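Workshop Assistant (part-time), Gorkari Tool Library, Tarevthorpe

Posted 13 September 2021

Gorkari lends hand tools and small workshop equipment to members in and near Tarevthorpe. We are looking for a part-time assistant to look after the benches, check tools in and out and keep the workshop in good order. The post is for two afternoons and one evening a week, starting in October. It is paid, with a six-month contract in the first instance.

The post reports to Ketsara Nuchit, workshop manager. You would share the evening session with Lertchai Boonyarit, who runs the repair bench.

What the work involves

Most of the job is sorting. Things come back to us mixed together, and at the end of a session tape, wire, gloves, clamps and screwdrivers are usually all on the same table. Each item has to be looked at, wiped down, and either put back in its place or set aside for repair. There are some 2000 items on the lending list, so you will need to learn where things live. We do not expect you to know this on your first day.

The benches have wooden tops and are oiled twice a year. They mark easily, and we ask that wet or greasy tools are never left standing on them. The floor is swept at the end of every session.

The tabletop and the workshop, looking towards the back wall: 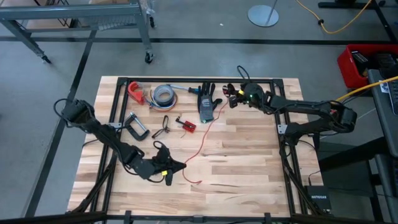
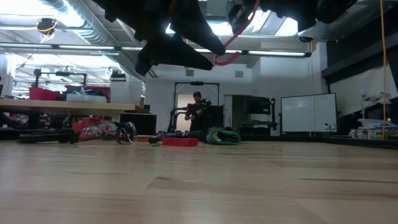 Main duties

Clearing and wiping the benches before and after each session.

Checking returned tools against the loan sheet and noting anything missing or damaged.

Sorting wire by colour and thickness, tying it in bundles and throwing away pieces too short to use.

Pairing up work gloves. Single gloves go in the odds box for a month and are then thrown out.

Testing clamps and putting aside any that slip.

Keeping a list of tape, oil, cloths and other supplies that are running low, and passing it to Nantana Thaweesak in the office, who does the ordering.

Helping members find what they need. Some know exactly what they want. Others will describe a dripping tap or a loose shelf and ask what to borrow.

What we are looking for

You should know the common hand tools by name and be able to tell a worn one from a sound one. A trade background is welcome but not required. Two of our past assistants came from shop work and one from a school kitchen.

You should be tidy, able to keep a written record that other people can read, and polite with members when the desk is busy. The work is done mostly standing up, and you will need to lift toolboxes on to the bench. If lifting or standing is difficult for you, please speak to us before deciding not to apply, as the duties can be shared out differently.

Training is given in the first two weeks. It covers the loan system, basic sharpening and the safe storage of blades. You will also be shown how to check a mains lead for damage, though electrical testing itself is done by an outside firm.

Hours and conditions

The afternoon sessions run from 2 until 5. The evening session runs from 6 until 9. We close for two weeks at the end of December, and this is paid leave. Safety shoes and overalls are provided. There is parking for bicycles in the yard but none for cars.

How to apply

Please write to Nantana Thaweesak at the Gorkari office with a short letter and the name of one person who can give you a reference. A full CV is not needed. Tell us what kind of work you have done, paid or unpaid, and which tools you are used to handling. Letters may be handed in at the desk during any session.

Interviews last half an hour and are held in the workshop. They include a short sorting task at the bench. Thanakorn Chaimongkol can show you round beforehand if you would like to see the place first. Ask for him at the desk.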